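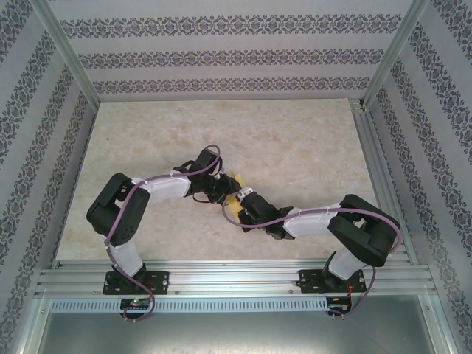 Monday, 9.40 am

Ring build for the August wrestling show. Picked up from where we left the posts.

Ring post 3 still leans in when the ropes go to full tension. Took the turnbuckle off, cleaned the thread and refitted it with the Driton grease. Same lean. Swapped the post with number 1 and the lean stayed in the corner, so the fault is in the frame socket. Shimmed it with a strip of 2 mm steel for now. Needs a proper weld before the ring goes on the lorry.

Rope tension: top rope on the hard camera side read 384 on the Clokik gauge, the other three sides all a bit lower. Left it. The wrestlers at Lynch complained last time that the middle rope was slack, so that one got an extra half turn at each corner.

Boards next. Laid the full set, walked it, found two that creak near the centre. One has a split along the underside and is in the scrap pile. The other was only sitting on a screw head.

Drop test with the sandbag, 60 kg from the top turnbuckle. Sound is better with the thinner foam - more of a bang, less of a thud. Not sure the wrestlers will thank us for it. Did the full run of 200 drops with a check of the centre spring after every batch. No cracks. The spring has now done 1,003 drops in total, counting the old sheet.

Canvas: the Brulteck one is too slippery when new. Scrubbed one quarter with warm water and a stiff brush and left the rest as it was to compare tomorrow. Boots first, then bare feet.

To do
- weld socket, corner 3
- order one board, same thickness as the rest
- new tape for the turnbuckle pads, black
- find the second ring step, last seen behind the barriers
- ask Lynch what time the loading door opens

2.15 pm - step found. One foot missing.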